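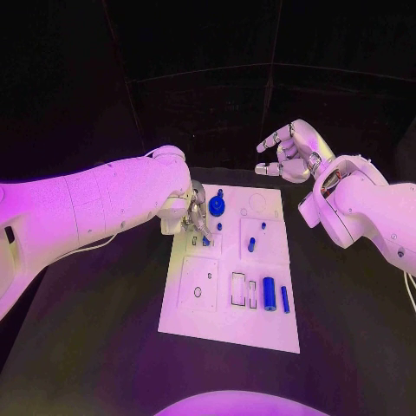 Home Forums Home & Shop Automation Members Search Log in

We use cookies to keep you signed in and remember your settings. Accept / Manage

Can they do actual chores yet? (shop or kitchen, I'm not picky)

tallowbench
5 April 2021
Small shop, mostly valve rebuilds. Half my week is sorting little pins and bushings back onto the right tray. Boring. Sister says get a robot, she saw a clip of one folding a towel. Is any of this real yet or do I check back in five years

Makori
Check back. Towel clips are sped up, always look for the 8x in the corner. Some don't even put the 8x.

ustum_pete
Depends what you call a chore. Same part, same spot, same way up – solved for decades, buy a used arm and a vise. Parts dumped in a bin is the hard bit.

tallowbench
Mine are dumped in a bin lol

Skullura
Disagree with Makori a little. Hands have gotten a lot better. Look at the peg board stuff, blue pegs and cylinders, metal fingertips right down on a tiny peg. Two years ago I would of said no way with a robot hand. Cylinders lying on their side too, not all stood up nice for it.

Makori
Touching a peg isn't putting it in the hole. And one arm on the job while the other hand just hovers over the corner? My kid does chores like that.

Skullura
ok fair. still a real task tho. Gear, pegs, cylinders, different sizes on one board. That's closer to his tray than a towel is

ustum_pete
Closer yes. But it's a board on a clean table. Put oil on those parts and a rag on top and see how it goes. We trialed a plain two-jaw setup in January, 451 bushings in, 9 on the floor, 6 in backwards. Backwards is the killer, you dont find out till assembly.

tallowbench
9 on the floor is better than me on a monday.. what did the setup cost

ustum_pete
Arm was used so not much. Fixtures were $1,038 and I cut half of them myself. Time is what cost. Every new part = another evening of fiddling

Zustar
Nobody's mentioned the house side. I have a robot vac and it can't handle a sock. That's where we are with household

Skullura
vac has no hands, bad comparison

Zustar
Sock has no hands either and it wins

Makori
tallowbench – buy a bowl feeder for the pins. Dumb machine, does one thing. Skip fingers for now

tallowbench
Leaning that way. Will measure the bushings tonite and post sizes

ustum_pete
Post the chamfer too if they have one, matters for which way up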